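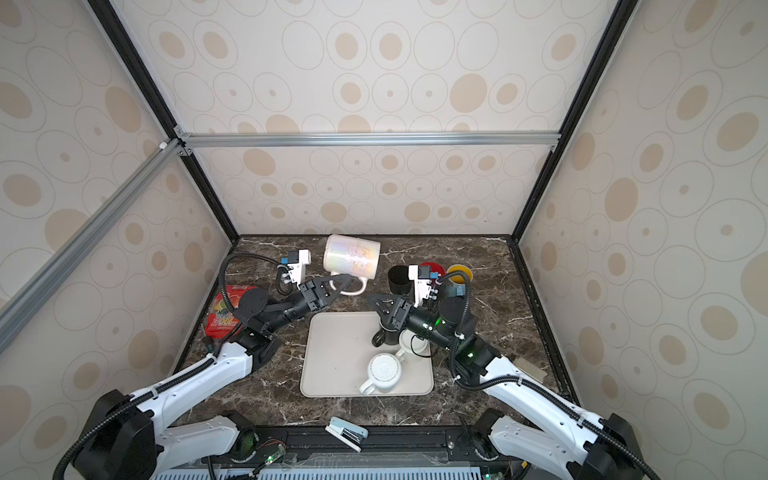
Bandeja rectangular de Serden en blanco roto, con tazas de distintos colores.

Serden incorpora a su catálogo de menaje una bandeja para recoger tazas

La pieza llega a las tiendas en octubre, en dos tamaños, y se vende sola o con tazas a elegir

La firma de menaje Serden pondrá a la venta en octubre una bandeja de plástico pensada para llevar y guardar las tazas de uso diario. Es rectangular, de color blanco roto y con las esquinas redondeadas, y estará disponible en dos tamaños. El mayor tiene espacio para cuatro tazas con asa y el menor está previsto para encimeras estrechas y muebles de café.

La bandeja se distribuirá en más de 600 puntos de venta, entre ellos las tiendas de la cadena Tessier, y en la web de la marca. Quien lo desee podrá comprarla junto con tazas sueltas de la línea de desayuno, que este otoño pasa a tener 10 colores. El blanco y el negro siguen en el surtido, al igual que el rojo y el amarillo.

“En muchas casas las tazas no forman juego. Hay una blanca, una negra, otra que alguien trajo de un viaje, y acaban repartidas por la cocina”, explica Raphaël Picard, responsable de producto de Serden. “Queríamos una base sencilla donde cupieran piezas distintas, también las que llevan tapa.”

El desarrollo se ha hecho con el estudio Monetti, que ya colaboró con la firma en su serie de jarras. Durante las pruebas se compararon varias alturas de borde y se eligió una baja, que permite coger la taza por el asa sin levantar la bandeja. La pieza es apta para lavavajillas - en la cesta superior - y se puede apilar con otras del mismo tamaño.

Serden recomienda colocar las tazas de pie y con las asas hacia fuera, y secar la bandeja antes de guardarla. Para el modelo pequeño se venderá aparte una base antideslizante.

La presentación a distribuidores tendrá lugar en el espacio Tilex, donde se podrán ver los dos tamaños y el surtido completo de tazas. Los medios interesados en asistir o en recibir muestras pueden solicitarlo al departamento de comunicación de Serden.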